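**Why do chips stay crunchy?**

Quick one for September – crunch!

A chip is mostly potato, or corn. Potatoes are full of water. Cook a thin slice in hot oil and the water turns to steam and whooshes out. Tiny holes get left behind. Bite – the walls snap. Crunch!

So why do they go soft? Air has water in it too. You cant see it, but dry snacks soak it up like a sponge. Leave a bowl out overnight and try one. Yuck, bendy.

Thats why snacks come in sealed bags. Less damp air gets in. Close it up tight when your done! 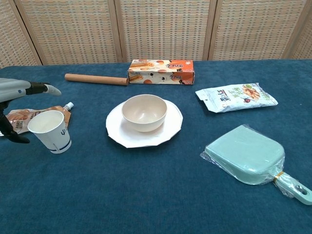

*A snack pouch with a white screw cap.*

Try it: 2 chips, one in a closed jar, one on a plate. Check after 4 hours.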